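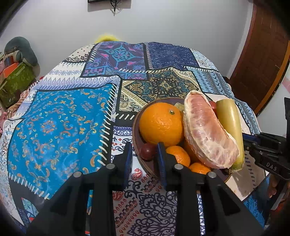

Upright bass care, the stuff you can do at home with what's in the kitchen drawer. Wipe the strings down after every session. Dry cotton cloth, no polish, nothing with silicone in it. I do mine at the dining table, bow and rosin and rags spread out. A cloth like the patchwork one with the blue and gold panels is good for that, you can drop rosin dust on a pattern that busy and not see it till laundry day. Shake it outside first though. Rosin melts in a hot dryer and then you've got it on your shirts.

Rosin on the top of the bass. Get it off the same day, soft brush, then the cotton cloth. Leave it a month and it bonds with the varnish. Do NOT use alcohol, it eats varnish. Old crust goes to the shop. The guy in Porville charged me 89 dollars for a cleaning and it was worth it.

Sticky pegs or gears: one drop of light machine oil on the gear, wipe off extra. One drop. Keep it off the wood.

Humidity. Biggest thing in February when the heat is running. Get a cheap gauge, keep it in the room with the bass and not in teh hallway. I like it above 40 percent. Two damp sponges in a soap dish with holes, inside a zip bag with more holes, sits in the bottom of the closet with the case. Rewet when they go stiff. Never put a wet sponge in the f-hole, ask me how I know.

Bridge creeping forward? Happens every time you tune up. Loosen a little, pull the top of the bridge back with both hands, check the back side is square to the top. Bass flat on a rug while you do it. If the bridge is warped stop and call somebody.

Endpin slipping on tile: rubber chair tip from the hardware store, or a belt looped round the chair leg. Same belt works for cello.

Strings. A new set ran me 186, the fancier ones were 230. Change one at a time so the soundpost stays put. Keep the old set in the new envelopes, write the month on them, spares for when one pops an hour before the gig.

Bow: loosen it when your done. Every time. Hair gets greasy near the frog, dont touch it.

Buzzing you can't find. Check the fine stuff first, loose mute, button on your jacket, lamp across the room. Mine was the lamp.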